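Uvau: a collection of family jokes, told badly and written down anyway

Version 3 of the text files. Put together by Gion Rüegg, with a lot of help from relatives who kept ringing back to say they'd remembered another one.

What's in it

Uvau holds 500 jokes and funny stories as they were told at kitchen tables, on long drives and once through a bathroom door. I didn't tidy them up. If an uncle forgot the parrot until halfway through and had to go back for it, the parrot arrives halfway through in the file too, and I love it for that!

Of the 500, 320 come with a note from the teller saying where they first heard the joke. The rest have an empty origin field. Please don't fill it in by guessing, however sure you are that it was on the radio in your childhood.

How it's laid out

Every joke is one plain text file, UTF-8, with a short header and then the telling. The header fields are:

id: a number, never reused
teller: a nickname picked by the teller
heard_from: free text, may be empty
language: the language it was told in
interrupted: yes or no
telling: everything said, including the "no, wait" bits

Interruptions are in square brackets. Laughter is only marked when it stopped the teller from going on. Groans get their own mark, [groan], and it turns up far more often than I'd planned for.

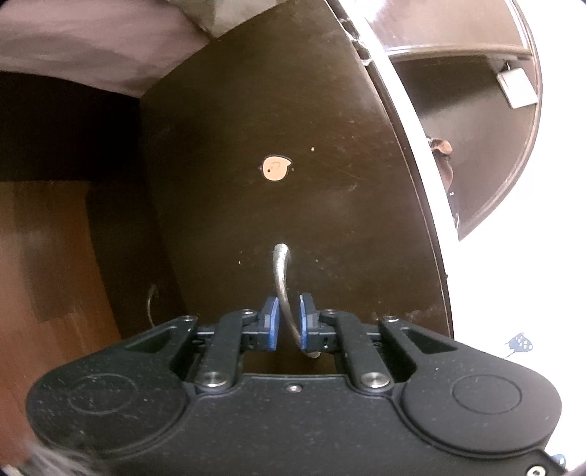
Gripper at a cupboard door handle.

The Ladefoged stories

These deserve their own folder and they've got one. Ladefoged is a made-up village where my grandmother's side sends all its fools: the man who posts himself a letter to see if he's home, the baker who sells the holes separately, the two sisters who share one umbrella from opposite sides of the street. There are 7 people who tell these, and they disagree wildly about who lives there. Where two tellings clash, both are kept, with a see_also line pointing from one to the other.

A few words only exist inside the family. "Clukanden" is the big one. It means the silence after a joke has failed, and also, depending on who you ask, a kind of soup. I've left it untranslated everywhere.

Known problems

File names with accents in them come out wrong on some older machines. The Navstead folder has a few jokes saved twice under different ids, and I'm still working through those. Spelling of dialect words is all over the place.

Adding your own

Yes please! Copy template.txt, fill in what you know, and write the joke the way it was said to you. Ask the teller first, and leave out surnames. I go through new files on Monday evenings, usually with a cup of tea and somebody on the phone telling me I've got the ending wrong.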